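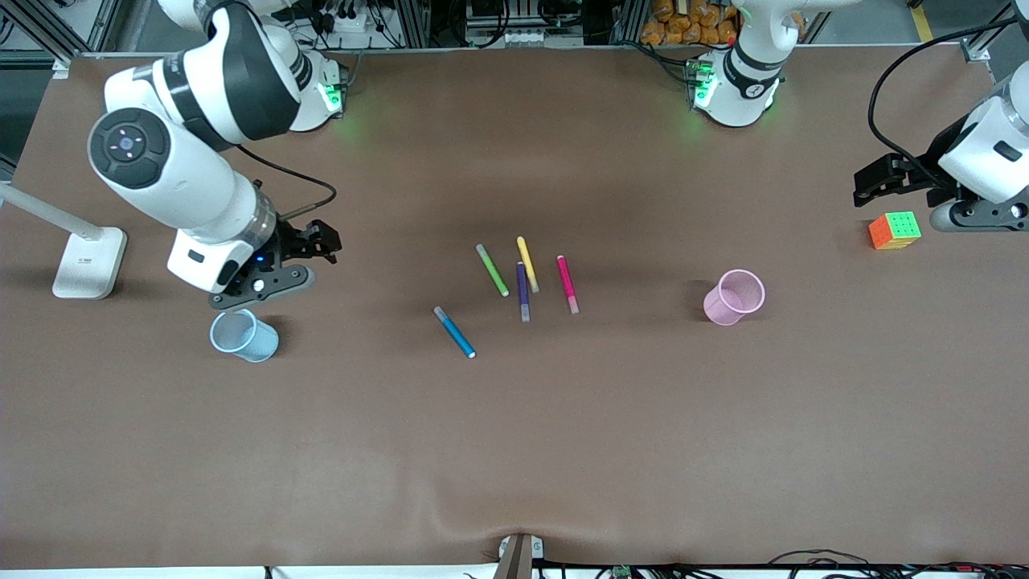
Robot arms at a work table with a brown mat.

We use cookies to remember your settings and to see which pages get read. Accept all | Manage choices

PRESS RELEASE
Aug 9, 2023

Zandness votes to keep its polling stations open, and I couldn't be happier

I've been writing press releases for the Keep It Local campaign since the spring and most of them have been a bit gloomy, so forgive me if this one bounces along. Last night the full council voted to drop its plan to close polling stations across Zandness. All 16 of them stay. Every village hall, every school, and yes, the back room of the library in Urik with the terrible acoustics.

For anyone who missed the start of all this, the plan came out in July, tucked into a paper on "election day efficiencies". Seven stations would have shut before the next local elections and their voters would have been sent to bigger sites in the middle of town. On a map it looked tidy. On the ground it meant people in the north of Urik catching a bus into town and then another one out to the leisure centre, with a pushchair or a walking stick or a shift starting at six. I tried the trip myself on a weekday morning and it took me 80 minutes door to door (I did stop for a bun, but only while waiting for the second bus, so I'm not taking that off the total).

The answer we kept getting was that people could vote by post. Plenty do, and good for them! But lots of us like to walk in, take the pencil on its bit of string and do it ourselves, and we don't think anyone should have to fill in a form months ahead because their nearest station has moved to the other side of the ring road.

What changed minds, I think, was the public meeting. I was expecting a few rows of the usual faces and we ran out of chairs. Councillors from all the parties came, sat through the whole thing and took a fair amount of grumbling with good grace. By the time it got to the chamber last night the ruling group had given its members a free vote, and only two spoke up for carrying on with the closures. I disagreed with them both, but they made their case politely and stayed to chat afterwards.

We'd also like to say thank you to Mạc, the café on the corner of the market square, which let us keep our petition by the till all summer and never once complained about the clipboard.

There's more to do. The council has promised a proper look at access, including ramps, lighting and signs you can read from the road, and we'll be pushing for dates. We want the bus times printed on poll cards as well. Our neighbours over in Nekbridge are facing a very similar plan in the autumn and have asked us to come and talk to them, so if you live that way, come along and bring a friend.

I'm happy to talk to reporters about any of this, on the phone or in person. Copies of our response to the July paper are available on request, as is the full text of the motion passed last night.

ENDS

Media enquiries: Keep It Local press desk, Zandness

Recent releases
- Our response to the "election day efficiencies" paper
- Public meeting on polling stations: time and place
- Voter ID: what to bring with you in Zandness
- Urik library opening hours and the ballot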